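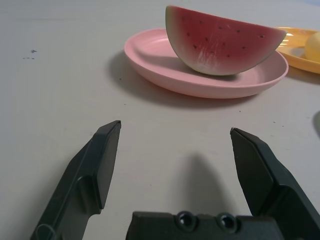

Notebook > Sensory Room > December

Entry opened 10:40. The purpose of the present series is to establish whether the rinse step introduced at the Gringate packing line alters the perceived sweetness of cut fruit after refrigerated storage. Serving color is known to influence panel scores, and the pink plate under the watermelon slice is therefore to be replaced with plain white ware before the next session. The yellow plate is to be withdrawn on the same grounds. Scores already recorded on colored ware will be retained but marked "C" in the ledger.

Panel of 17, seated by B. Górecki. Sample codes 1170 and 2857 assigned by S. Naseri; the key is held by K. Wróbel until scoring closes. Storage time was up to 73 hours. Two score sheets were returned unsigned and have been set aside.

Outstanding: Tresia refrigerator log to be copied into this book. D. Gajewski to confirm whether the water crackers were salted. Rind thickness is not being recorded in this series.

Read and initialed, B. Rodrigues, 15:20.

2 comments | 0 shares

Recent entries
Melon firmness, second series
Doltix probe calibration
Palate rinse: still or filtered water
Grabowska pear samples, receipt and storage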